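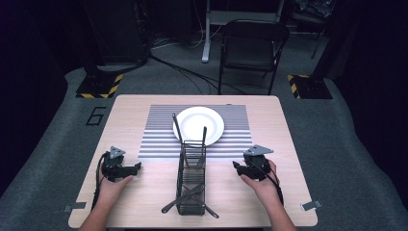 One reader in Lougher wrote in to say she would happily lay her own table at a café, so long as the forks were where she could reach them, and it seems plenty of people agree with her. The Cedo supper room has given up on ready-laid places for its January evenings and gone over to a wire mesh caddy on the table, a striped mat and a plain white plate, and the idea is going down a treat!

It sounds like a small change, but it has really livened the place up. People sit down, help themselves from the caddy and get chatting much sooner (there is something about passing a spoon across to a stranger). The mats come from Zendden and have grey and white stripes, so it's easy to line a plate up on them, and they roll away neatly in the sideboard at the end of the night - a real help in a room that also hosts the choir and the chess club.

The first supper begins at 6.30, with leek and potato soup, bread from Cisberg and a very good plum crumble. Nearly 303 meals were served over last winter's run and the kitchen is hoping to beat that comfortably. Tickets are 5 pounds on the door, pudding included.

More caddies are wanted too. Mesh ones are best, as they rinse out quickly and you can see at a glance when the spoons are running low, but any tall holder that stands steady will do nicely. Spare cutlery is just as welcome and needn't match - the odd ones are often the nicest to eat with. Donations can be left at the side door any morning before noon.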